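検索 このサイト内を検索 キーワードを入力

# Natholm 木製天板の手入れ記録

作業室で使っている木の机について、天板の手入れ方法と点検の記録をまとめたファイル一式です。もとは机のそばに置いていた紙のノートで、読みにくくなったのでテキストに打ち直しました。

## 中身

- `teire.md` 手入れの手順
- `tenken.csv` 点検の記録
- `yougu.md` 布、ブラシ、油の置き場所と補充先

`tenken.csv` の列は、日付、机の名前、場所、状態、処置、記入者の順です。文字コードは UTF-8。空欄は「見ていない」という意味で、「異常なし」とは区別しています。異常がなかったときは「なし」と書いてください。

## 机の名前

机は2台あり、窓側を Isora、壁側を Rathore と呼んでいます。寸法はどちらも奥行き90センチです。脚の高さは調整できますが、記録の対象にはしていません。

天板の場所は、左、中央、右に手前か奥をつけて書きます。「左手前」「中央奥」のような形です。左右は椅子に座った人から見た向きとします。初期の記録には立つ位置がまちまちなものがあり、わかる範囲で直しました。直した行は備考に「向き修正」とあります。

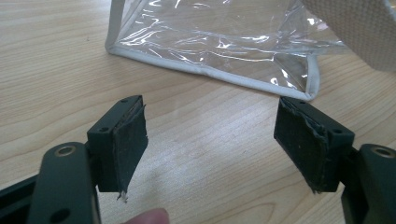 文・記録整理:Jhonatan Castaño
更新日:2025年3月22日

淡い色の木なので、明かりの当たり方で見え方が変わります。光が反射して明るくなったところは木目が読みにくく、細かい傷も見落としがちです。点検のときは体を左右にずらし、同じ場所を2方向から見ます。節や色の濃い筋は木そのものの模様なので、汚れの欄には入れません。迷ったら固く絞った布で一度拭き、変わらなければ「模様」と書きます。

## 手入れの手順

1. 机の上の物をすべて別の台に移す。
2. 乾いたブラシで木目に沿って粉やほこりを払う。
3. 固く絞った布で拭き、すぐに乾いた布で拭き上げる。
4. 鉛筆の跡は消しゴムで軽くこする。研磨剤入りのスポンジは使わない。
5. 油を塗る場合は布に少量とり、木目の方向に薄くのばす。
6. 余分な油を拭き取り、翌日まで物を置かない。

油を塗るのは表面がかさついてきたときだけで、決まった周期はありません。油を拭いた布は広げて乾かすか、水に浸してから捨ててください。丸めたまま置くと発火することがあります。

布とブラシは Waltavcombe の棚の下段です。棚の名前は前の部屋から引き継いだもので、ラベルもそのまま残っています。

## 既知の問題

2月の記録のうち7行は、机の名前が抜けています。紙のノートでも読めなかったため、空欄のままにしました。処置の欄は人によって書き方が違い、「拭いた」と「水拭き」が混在しています。集計に使うときは先にそろえてください。

## コメント

**mokume_k**
輪じみはどの欄に書けばいいですか。前の表には専用の列があったと思います。

**Castaño**
状態の欄に「輪じみ」でお願いします。列は統合しました。

**さわ**
うちの机も節のまわりだけ油の吸い方が違います。薄く塗って、翌日もう一度見るようにしています。

**tana**
手順4、消しゴムのかすはブラシで払えば大丈夫でした。布だと木目に入り込みます。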